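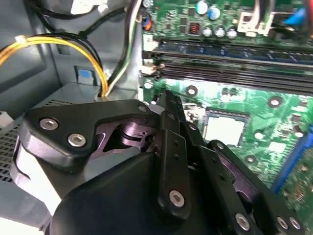 Dans un boîtier de PC ouvert, côté carte mère.

Rentrée de l'atelier informatique — à lire avant de venir

Bon, vite fait parce que le bulletin part à l'impression ce soir. L'atelier reprend en septembre, mêmes horaires, même salle (celle du fond, après la bibliothèque). Inscription obligatoire cette fois. En mai on s'est retrouvés serrés comme jamais et il a fallu renvoyer des gens chez eux, pas agréable.

Au programme du trimestre : nettoyage, remplacement de disque, réinstallation, sauvegardes. Surtout les sauvegardes. Trop de personnes arrivent avec une machine en panne et huit ans de photos dessus, copiées nulle part. Si vous n'avez qu'une chose à faire d'ici la reprise : un disque externe, une copie, rangée ailleurs que dans le même tiroir.

Côté budget. La subvention de Cudunton est renouvelée, 740 euros. La société Godoy nous cède un lot d'écrans, à aller chercher avant la fin du mois — il faut une voiture avec un grand coffre, la mienne est au garage. Qui peut ? Les pièces restent à la charge de chacun. La participation annuelle ne bouge pas.

Lucimara Coutinho reprend les séances débutants. Elle demande que chacun vienne avec son chargeur (oui, encore) et ses mots de passe notés quelque part. Pas sur l'ordinateur en panne, merci. Elle cherche aussi quelqu'un pour la remplacer pendant les vacances d'automne.

Les portables Omirel : on en a encore reçu trois avec la charnière cassée. On ne les prend plus. Les coques sont collées, ça prend toute une après-midi et le résultat tient mal. Pour ceux là, voir la boutique de réparation de Clutorville, ils font des devis gratuits.

Tri des vieux câbles : le bac de l'entrée déborde. Servez vous, ce qui reste part à la déchèterie. Idem pour les claviers et les deux imprimantes sous l'escalier.

Inscriptions à l'accueil ou sur la feuille affichée à l'entrée. Indiquez la panne en deux mots, « ça marche pas » ne nous aide pas beacoup. Et l'âge de la machine si vous le connaissez.

Bulletin bouclé le 30 août 2024, prochain numéro quand on aura le temps.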